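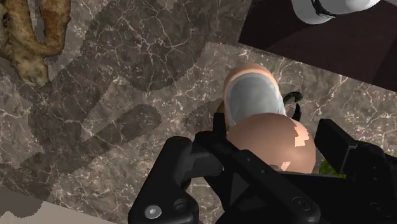
Komden Open Day: simulated counter episodes

README, last touched May 25, 2022

What this is

A set of 3,855 simulated pick-and-hold episodes recorded during the Komden open day in March. Visitors sat down at a desk, took the controls of a simulated arm and tried to move kitchen things about on a marble counter. Everything they did was logged, including the parts they asked us not to log. The simulator is Tradness, with our own kitchen files loaded into it.

Why visitors

Our earlier data came from people who work here, and people who work here are very good at avoiding whatever the software can't do. A nine-year-old has no such tact. If you need clean, expert grasps, use the Hirier set, where everyone is careful and the episodes are dull.

Contents

episodes/ one folder per attempt, with wrist view, joint positions and gripper opening
scenes/ the kitchen layouts, 6 in all
notes/ remarks typed by the desk host, spelling as found
splits/ training and test lists; the test list holds 1,000 episodes

Labels

Each episode is marked held, dropped or abandoned. "Abandoned" covers people who got bored, people whose bus was due, and one gentleman who wished to discuss the marble. Labels were set by the desk host at the time and checked later by Darlene Dhillon, who changed more of them than the desk host would like.

Known problems

Some surfaces have pale, flat patches where the texture went wrong. The peach vessel is the usual offender. We left these in, having noticed them only after the doors closed.

The arm throws a very large shadow on the counter. Several visitors steered by the shadow and did fairly well.

The wrist view is mostly gripper. Black parts hide a good deal of whatever is being held, and small green things nearby tend to vanish behind a finger. Please don't file this as a bug again. We have 3 of those open already.

Timestamps from the second desk run ahead of the first. Use the frame index.

Not suitable for

Measuring real grip force, or proving anything about real crockery. Contact in Tradness is generous.

Getting it

Ask the Hordiienko desk for the download link, and say which split you want. Requests for "all of it, quickly" go to the bottom of the pile.

Corrections

Send the episode folder name and what you think is wrong with it. Darlene reads these in batches.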